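Robot Cell Technician (kitchen test cell)
Prusirau, Nistau site
Full time, permanent
Reference 707

We are looking for a technician to set up, look after and repair one robot cell. The cell is a single arm with a two-stage life: every task is built and run in simulation first, and then on the real arm at our Nistau workshop. You would be responsible for both halves. The post is open because the work has outgrown the half-week that one of our engineers could give it.

Prusirau makes arm software for domestic kitchens. We are a small company and the cell is in use most of the working day, so when it stops, other people stop too. The technician is the person they come to.

What the job involves

Most mornings start with the arm. You will home it, run the joint check, look over the finger pads and the cable dressing, and log anything that has changed since the last shift. Pads wear and have to be replaced in pairs. The wrist joint needs its seal inspected and its zero offset confirmed after any knock, however light. You will keep the log in a state that someone else could pick up without ringing you at home.

After that comes the simulated kitchen. Each layout has to match what the arm will meet on the bench: counter height, hob position, where the wall is, how far a shelf sticks out. If the model is 9 mm out at the base, the arm will be further out than that by the time it reaches the back of the counter. You will measure the real layout, correct the model, and rerun the reach and clearance tests before anyone is allowed to load a new task.

The simulated layout we use at present has a black hob set into a wooden counter, with a pot at the back and five control knobs in a row along the front. The arm comes in from the right. A good part of the setting up is in the approach paths: getting the gripper over the counter without the wrist fouling the front corner, and keeping it clear of whatever stands by the wall.
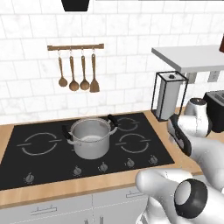
Murdo Dalgleish says the wrist is what catches new people out. They plan the path for the fingers, the fingers arrive where they should, and the housing behind them has gone through the corner of the worktop. In simulation that costs you a red line in the log. On the bench it costs a joint cover and an afternoon. He would like whoever takes the job to get into the habit of running the clearance test on the whole arm from the first day, including for moves that look too small to bother with.

The repair side is mostly routine. Over a normal year you can expect to change joint covers, reseat connectors, swap a gripper motor or two and rebuild the emergency stop circuit after its annual test. Gearbox faults go back to the supplier, Sinent, and you would do the diagnosis, the removal and the refitting. We hold a spare gripper and a spare wrist on the shelf. Keeping those two ready to fit is part of the job.

You will also write the setting-up sheets. The present ones run to 6 pages and were written by three different people -- they disagree about the order of calibration in at least one place. We would want a single clean version within your first few months.

What we need from you

Hands-on experience of maintaining industrial or collaborative robot arms, or similar multi-axis machines. Packaging lines and machine tools are both fine.

Safe working with low-voltage electrics and with isolation procedures. We will ask about this in some detail.

Enough scripting to read a fault log, change a parameter file and put it back again. You don't have to be a programmer.

Tidy written records.

Useful, but can be learned here: any simulation package, hand-eye calibration, force sensor setup, 3D printing of fixtures.

A degree is not required. Two of our present technical staff came through apprenticeships and one came from servicing lifts.

Hours, pay and place

The post is 37.5 hours a week, with a start between 7.30 and 9.30 in the morning. Homing and checks have to be finished by 10. There is no regular weekend work. Now and then a long simulation run has to be looked at in the evening, which can be done from home and is paid or taken back as time.

Salary depends on experience and is set on the same technical grades as the rest of the workshop. We will send you the grade table when you ask for the application pack. There is a pension, and we pay for safety boots and prescription safety glasses.

The workshop is on the ground floor of the Sutherland building, with step-free access and parking behind. The bench the arm is fixed to can't be raised or lowered, but the operator's desk can. If you need anything altered to do the job, tell us and we will talk it through before interview.

How to apply

Send a CV and one page telling us about a machine you have looked after: what went wrong with it, how you found the fault, and what you changed afterwards. Please quote reference 707. A long covering letter is not needed.

Applications close at the end of August. Interviews are held at the workshop and take a morning. There is a short practical: you will be given a cell model with a fault in it and a fault log of 100 lines, and asked to find out why the arm stops. You can ask questions throughout -- we would do the same. After that there is a conversation with Murdo and with Eilidh Paterson, and a look round.

Questions about the post can go to Eilidh at the workshop. If you would like to see the cell running before you apply, ask her for a visit, preferably after 2 in the afternoon when the morning's tests are finished.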